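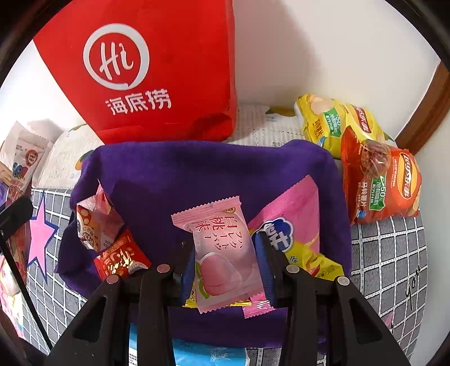 Home Essays Reviews Agenda About us Search

The pause is also part of the play

Bernadette Holloway
2021-02-09

In August I saw my last performance in a real room before the theaters closed again. It was in the small hall at Filtholm, with 136 chairs, and because of the distance rules most of them had to stay free. The play was "Bellov", a piece for two actors about a brother and a sister who must empty the house of their father. I want to write about one moment in it, and about what I think we do wrong in our theaters.

Maarten Martens played the brother. Maarten has a stammer. In the second act he has a long speech to his sister, played by Ans Verbeke, and in the middle of this speech he stopped on a word. The word was "kitchen." I did not measure how long it took. It was long enough that a man in my row started to move his feet, and long enough that a woman behind me whispered the word, as if Maarten had forgotten it. Then he said it, and he continued.

For me this was the best moment of the evening. The sister waited. She did not help him and she did not look away. I understood from her waiting more about these two people than from all the text before it, how they had sat at one table for years and how she knew exactly the length of his silences.

After the performance I spoke with some people in the foyer. They were kind, and they all said more or less the same thing, that it was very brave. I don't like this word in a theater. We say that a man is brave when we have decided that he should be afraid. Nobody said to Ans that she was brave, and she had a more difficult part.

The director, Bart Van Wijk, told me later that he had not cast a stammering actor in order to make a point. He needed a brother, and Maarten read the part well. But he also told me that two houses had refused the play after they saw a recording. One of them asked if the speech could be shorter. The other asked, very politely, if the actor could "work on it" before the tour. I think these programmers would be offended if somebody called them unfair. They had a ramp at the door, and they had a paragraph about inclusion on their website.

This is my problem with the way we speak about access. We speak nearly always about the public. Can they come in, can they hear, can they read the surtitles, is there a toilet on the same floor. All this is necessary and in many buildings it is still not done, so I don't want to make it small. But the stage itself is often behind six steps, and the dressing room is in the cellar, and the rehearsal day is made for a body which does not get tired. The evening program must finish before the last bus. A pause on a word costs time, and time is the thing that our theaters guard the most.

Wilma Van Dijk, who was a prompter for 15 years and now teaches voice, does not agree with me completely. She says that an audience pays for a text and has the right to understand it, and that I am romantic about silence because I don't have to sell the tickets. Maybe she is right about the tickets. But I have sat in many expensive productions where a famous actor took a very long pause, with a hand on the back of a chair, and everybody around me called it mastery. It was the same silence. The difference was that we trusted him to come out of it.

Trust is something a public can learn, I believe, but only when it gets the occasion. One stammering actor in one season is an event, and people will come to look at the event. When there are several, in comedies and in bad plays too, the public will begin to complain about the lighting again, as it should.

I have been told that the big hall in Gevgate, with its 1446 seats, will open again with three classics. I have nothing against classics. I would only like to see in one of them an actor who speaks as Maarten speaks, in a part where the author did not ask for it, and with no explanation in the program book. A servant, a king, it doesn't matter to me. Old Jacobs, my first teacher of drama, used to give his students a page with all the punctuation taken out, and each of us had to find our own places to breathe. No two of us read it in the same way, and he gave no marks for speed.

Contact the editors | Copyright 2021, all texts remain with their authors | Back to top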